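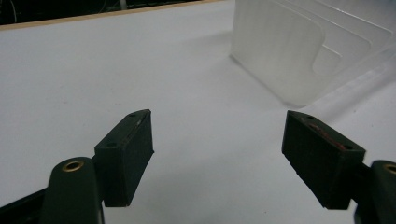

About Natside

Natside designs and supplies thermoformed clamshell trays for small parts. The company works mainly in translucent and frosted stock, in short and medium runs, for customers who ship components, hand tools, lab accessories and spare parts kits. Orders are placed by the case. There is no retail shop.

The business was started by Henrique Amaral and Celeste Sequeira, who had both worked in parts distribution and had handled a large amount of packaging that did not fit what was inside it. The first product was a single hinged tray with two recesses. It is still in the catalog with a revised hinge.

What we make

The catalog has two lines.

Pernetura is the standard line. These are hinged one-piece trays with rounded rectangular recesses, available in 9 outside sizes. Recess depth is set by the outside size and cannot be changed on standard orders. All Pernetura trays are supplied open and nested, with the halves unfolded, and are closed by the customer at packing.

Louro is the custom line. The customer sends a part, or a drawing with dimensions, and we cut a tool for it. Finger notches, label flats and hanging tabs are specified at this stage. Changes after the tool is cut are charged as a new tool. A Louro order normally goes through two sample rounds before it is released.

Material and finish

Both lines are offered clear or frosted. The frosted finish shows fewer handling marks and cuts down glare under overhead lighting, which matters to customers who inspect parts through the closed lid. It also makes fine print on a part harder to read. Customers who scan codes through the tray should order clear, or ask for samples of both.

Wall thickness varies across any thermoformed part. The sheet thins where it is drawn deepest, so the corners at the bottom of a recess are the thinnest points. The gauge in the catalog is the starting sheet gauge and should not be read as a finished wall dimension. Measured values for a given tray are available on request.

How trays are checked

Sample trays are checked on a plain white bench top under even light. Each one is laid flat, then stood upright, and looked at from both sides for webbing between recesses, whitening along the hinge and rough trim at the edges. The hinge is then opened and closed by hand, and the snap points are checked for an even hold along the full length of the lid.

Arnar Sveinbjörnsson wrote the current inspection sheet and keeps the reference trays, one for every tool in use. The tool library stands at 669 as of June. Retired tools are kept for 4 years after the last order and then scrapped, with written notice to the customer.

Storage and handling

Trays should be stored in the closed case, away from direct heat. Cases may be stacked to the height marked on the side panel. A tray left under load for a long period can take a set at the hinge and may not close flat – this is not covered as a defect. Antistatic stock is available for Louro orders only.

People

Henrique Amaral – design and tooling
Celeste Sequeira – accounts and purchasing
Arnar Sveinbjörnsson – inspection and samples
Fernanda Torres – customer orders, Pernetura
Custódio Patrício – customer orders, Louro

Samples

Pernetura samples are sent flat in a mailer, one of each size requested, with the data sheet. For Louro inquiries, include the part weight, the number of parts per tray and the way the closed tray will be displayed or stacked. Parts sent in for fitting are returned with the first sample round unless the customer asks us to hold them for the second.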